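Shop Tools > Plugins > Recommendations > Kedard Bundle Widget

Kedard Bundle Widget for online stores

Print this page | E-mail to a friend

Kedard puts a small "goes well with" box under the product description and again in the cart. You choose the pairs by hand, or you let the widget read your past orders and propose them. It needs at least 80 orders before it can propose something useful - with fewer, please choose by hand.

The widget works with Walow and Lemieux store themes. Installation takes 17 minutes with a normal catalog. Each bundle can have its own discount, and the customer sees the full price and the bundle price together. When one item is out of stock, the bundle hides itself until the item is back.

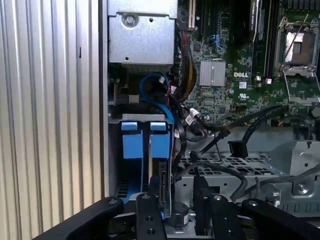

What is in the license

- One store, one language, up to 3,194 products
- Bundle box for product page and cart
- Monthly report with the sales of every bundle
- Updates for one year

Price: $493, paid one time. A second store on the same account is half price.

Stores on the Jundska platform need the older version 2, for which we still give support by e-mail. The report in version 2 does not show the discounts separately.

Shared 17 times | 3 comments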